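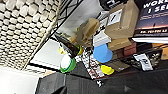 Liltero Reading Logs: README and data card

Last updated: 28 May 2024

What you are getting

1,217 log entries from 32 households in Brollar, each entry written down by somebody who says they were reading at the time or shortly before. The files cover one month, March. They were collected on paper slips, typed up afterward, and released through Stedolard under the Liltero name.

Please read the rest of this before you make a chart. An earlier draft of these files went around by email and came back to me as a slide saying that people in Brollar read more than they used to. The files have no "used to" in them. They have one month.

Files

entries.csv holds the log entries, one per row.
households.csv holds one row per household, with the household code, the number of people taking part and whether children were included.

Columns in entries.csv

household: a code. Codes were handed out in the order the sign-up forms came back and mean nothing else.
day: day of the month, as written on the slip.
title: what the reader wrote, spelling left alone. Expect the same book under several titles.
minutes: how long the reader says they read.
finished: yes, no or blank. Blank does not mean no.

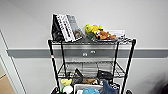
Guangming Kong
Maintainer, Liltero Reading Logs

Why I don't trust the minutes

Look at how often the minutes column ends in a zero or a five. Reading does not come in tidy blocks like that. People looked up at the end of the evening, thought "half an hour, I guess," and wrote 30. A few wrote 30 for every day of the month. I left all of these in. I can't tell a person with steady habits from a person filling in a month of slips at the kitchen table on the last night, and I doubt you can either.

There is also the matter of who signs up for a reading survey. The forms were left at the library desk and at one bookstore. You can work out what that does to the average. I have been told that this is "a known limitation" and that it can be fixed with weighting. Weighting to what? We have no count of the people in town who walked past the form, and none of the people who never go near the desk where it was sitting.

The titles have their own problem. Big, well-thought-of books get logged a lot and marked finished very little. Thrillers are the other way around. That may tell you something about reading, or it may tell you which books people like to be seen writing down. A shelf works the same way, and I say that as an owner of several books I have moved between apartments without opening.

Audiobooks: the slip didn't ask. Some people wrote "audio" next to the title and some plainly listened without saying so. If you are planning to compare print with audio, use something else.
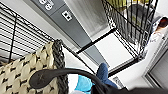
Children's entries are worse again. A parent usually filled in the slip, and a picture book read at bedtime to two kids could turn up as one entry or two depending on the house. I asked for one rule and got several. Where a household told me which rule it had followed, I put that in the notes field of households.csv. Most didn't say.

What was changed before release

Names were removed. Comments that mentioned other people were cut. Dates outside March were dropped. Exact duplicates were kept, because two slips saying the same thing could well be two readers. Nothing was rounded by me. It arrived that way.

What it might be good for

Teaching a class how to clean messy text. Testing a title matcher. Looking at how people round numbers when they report on themselves, which I think is the best use of the lot.

What it is no good for

Any sentence that starts "the average person reads." Rankings of households. Claims about screens, attention or the decline of anything.

Corrections

If you find a typing mistake, send the household code, the day and what you think it should say. I check against the paper slip and will change the file only if the slip agrees with you. Requests to fix a number because it looks too high will be read and left alone.

Citing

Kong, G. Liltero Reading Logs. Stedolard. Please give the last-updated date with it, as the files do change.

Related

Liltero slip template (blank)
Typing rules for handwritten titles
Brollar sign-up form, as printed
Stedolard: notes on surveys people fill in themselves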